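Hillstead Opens Shared Laundry Room for Fledomell Residents

HILLSTEAD, December - Families in the Fledomell apartments can now do their wash without leaving the building. The new shared laundry room opened this month on the ground floor, and it serves all 117 households in the complex.

Until now, the closest laundromat was two bus rides away. Residents brought that up again and again in a survey last spring, and Hillstead Housing put the project at the top of its list for the year.

"I used to give up half my Saturday for this, and so did everybody on my floor," said Selina Pichler, who has lived at Fledomell since it opened. "Now I go down in my slippers! I've already met neighbors I had only ever waved to."

The room is open from 6 a.m. to 10 p.m. A wash costs 2 dollars, and residents over 65 pay half price before noon. Booking is done on the sign-up sheet by the door or by phone through the building office.

Work began in the summer and included new drains, better lighting and a wider doorway for wheelchairs and strollers. Hillstead Housing paid for it out of its regular repair budget, so rents will not go up as a result.

"People asked for this clearly and they stuck with it," said Ferdinand Riedl, project manager at Hillstead Housing. "We're so happy to see it in use, and we'd love to hear what should come next."

Residents can send ideas to Seraina Fuchs at the building office. A folding table and a book swap shelf are already on her list. 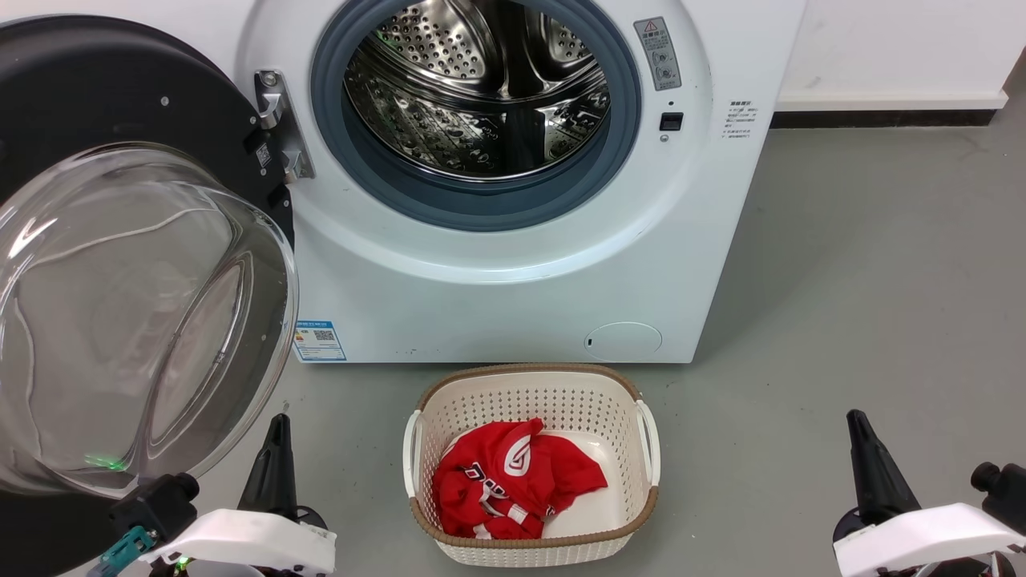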